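4.2 Chargers and cables in the household survey

The second part of the questionnaire asked the households in Farkance and Hovurton which small electrical items they keep after the device itself is gone. We sent 3000 forms and received 2000 that could be used. Chargers and cables were the items most often kept, before old phones and before batteries. Many people wrote in the free field that a cable "may still be good for something", and this answer was more common in Hovurton, where the nearest collection point is 5 km away.

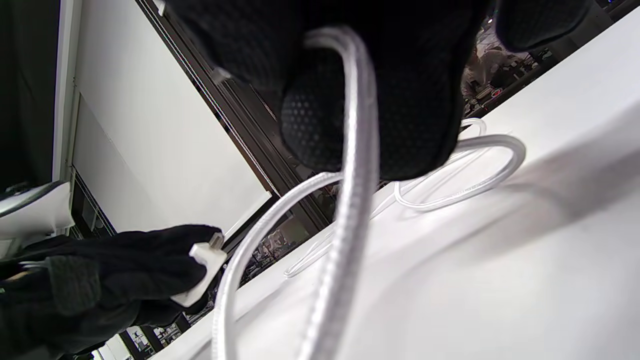

The age of the kept items was difficult to establish. Most respondents did not remember when they had bought them, so we used four broad age classes and left the exact year open. The classes are the same as in the earlier Tutden study – this makes the two data sets comparable, although the Tutden form did not separate the cable from the power adapter.

Figure 4. White braided cable and plug (first picture); power adapter with printed label (second picture).

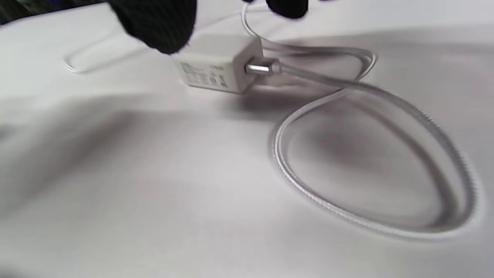

A second difficulty was the sorting by output power. The form asked for the rating, but the question was left empty more often than any other. In the next round we will ask only for the type of device. We also found that households which had moved in the last 5 years kept fewer items in all classes, and this effect remained after we controlled for the size of the home.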